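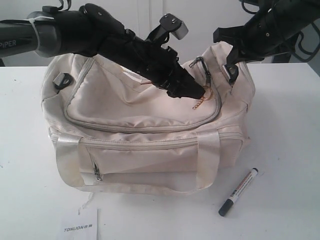

A cream-coloured duffel bag on a white tabletop.

Larasati Wijaya has lived out of one bag for a good part of her working life. She is a relief pharmacist, and when a small town has no one behind the counter, she goes. Her longest placement was in Flarkbridge, where she was supposed to stay for two weeks and remained the whole winter.

I met her in the kitchen of her flat in Skotden, at nine in the morning, with the heater on. She made tea in a big enamel pot and apologized several times for the colour of the walls, which she has not chosen.

"People think that the difficult part is the travelling," she told me. "For me it was the first morning in each place. You open a drawer and you do not know which labels are inside. You don't know the doctor's handwriting. And already there is a man at the counter who wants to talk about his knee."

She grew up above her uncle's shop in Kanance, and from him she learned to close the till before answering the telephone. She still does it. Her studies she made in the city, and after the licence she worked for a chain store at a shopping centre, where on some days they filled 176 prescriptions before supper. She describes this period without bitterness, but also without much interest.

The first relief job came through an old classmate, Irfan Setiawan, who at that time owned the pharmacy in Kaewkla and wished to attend his sister's wedding. "He left me the keys and a page of notes," she said. "Half of the notes were about the cat."

Kaewkla has 1,000 inhabitants, and she believes she met most of them. In such a town, she explained, the pharmacist is asked about everything: a rash, a sick calf, a form from the tax office. She learned to say clearly what she doesn't know. In the beginning she found this embarrassing, and she would go in the back room to look in a book, even when she was already sure that the book could not help.

I asked about loneliness, and she was quiet for a moment. "The evenings are long," she said. "In Flarkbridge the motel had one channel and the road was closed by snow very often. So I joined the curling club. I was terrible. They put me in a team with two retired teachers and a boy of fifteen, and we lost to everybody."

She still receives a card from one of the teachers each December.

Her packing rules have become strict with the years. Two pairs of shoes, never three. A good knife, because rented kitchens have only bad ones. Her own pillowcase. She carries no books any more and borrows from the local library instead, which gives her also a reason to enter it.

Now she is 30 kilometres from her parents and would like to remain close to them. She has accepted a permanent position in Skotden, beginning in April, and she has bought a sofa. When the telephone rang during our talk, it was a pharmacy up north, asking if she was free for a weekend. She wrote down the number and said that she would call back after lunch.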